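About Dostby

Dostby writes the software that decides where a robot arm should go next and what it should do when it can't get there. We don't build robots. We don't sell robots. Twice a year someone phones to ask for a robot vacuum, and we give them the number of a shop down the road.

The company started in a rented unit on Butkienė Street with a single contract, which was to find out why a packaging line stopped every afternoon. The answer was a planner that kept every path it had ever thought of and ran out of memory shortly after lunch. We fixed it, sent a modest invoice, and were asked whether we could look at the other planner. The other planner was worse. We have been in business ever since.

There are 9 of us now. Most of us write code, one of us answers the mail, and all of us have at some point stood next to an emergency stop wondering who was going to press it.

What we make

Our main product is Plostemis, a motion planner for picking parts out of bins. It takes a guess at where the parts are, picks one, and works out a way for the arm to get in and back out without leaning on anything. If it can't find a way in 800 milliseconds it says so and tries another part. Customers tell us that the saying so is their favorite feature. Their old software used to think about it.

Prakov is the other half. It records what the planner was told, what it decided and what the controller did about it, all on one clock, so that you can play a bad pick back and argue about it with evidence. Prakov began as a debugging script and was never supposed to be a product. It has its own price list now and a slightly superior attitude.

We also do plain consulting, mostly for people who have bought a good arm and a good sensor and have found that the two of them are not on speaking terms.

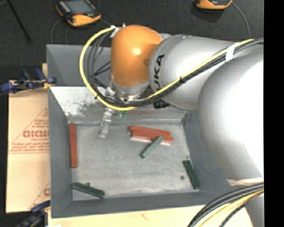 Bin picking is an old problem, and it stays a problem because the bin is the hard part. An open floor is easy to plan over. Walls are another matter, and parts have a way of ending up beside them. The long red bar lying close against the left wall is the sort of pick we write tests about: a finger needs room on both sides, and on one side there is a wall. The two red bars toward the back bring a different headache, since they lie side by side and a perception system in a hurry will happily report them as a single wide one. Then come the cables. A yellow loop like the one swinging out over the bin isn't in any robot model the manufacturer ships, so a planner that trusts the model will cheerfully drive the arm through a pose where the loop catches on the rim. Plostemis treats the cable bundle as a fat, moody shape that follows the wrist. It's a crude model and it costs us some reach. We've spent less on replacement cables.

How we work

We test on real arms early, well before the code deserves it. Simulation is very useful and we run a lot of it overnight, but our simulated bars are perfectly rigid and stay where they are put, and we have yet to meet one like that in a customer's building.

The regression suite stands at 1,701 recorded picks. Every one of them went wrong somewhere before it went into the suite. A new release has to get through all of them, and when it doesn't, it waits. Our last release waited most of June. We apologized to the customers who had been promised it for May and sent them the list of what failed, which several of them read.

We support each version for 2 years. After that we will still pick up the phone, but you'll hear us sigh.

Working with us

Send us a log before you send us a specification. A log of an ordinary morning, with the failures left in, tells us more than a slide deck about the target cycle time. If you don't have logs, we'll lend you Prakov for the first visit and take it from there.

We take on a small number of new sites at a time and will tell you if the queue is long. If your parts are transparent, the answer will probably be no, but we'll be polite about it and we do like to see them.

Jobs

We hire rarely and usually from the people who have sent us good bug reports. C++ helps. So does patience, and so does being able to write a commit message that makes sense to someone reading it on a factory floor with gloves on.

Visitors are welcome by arrangement. Ring the lower bell. The upper one belongs to a dentist.

Page last updated July 4, 2026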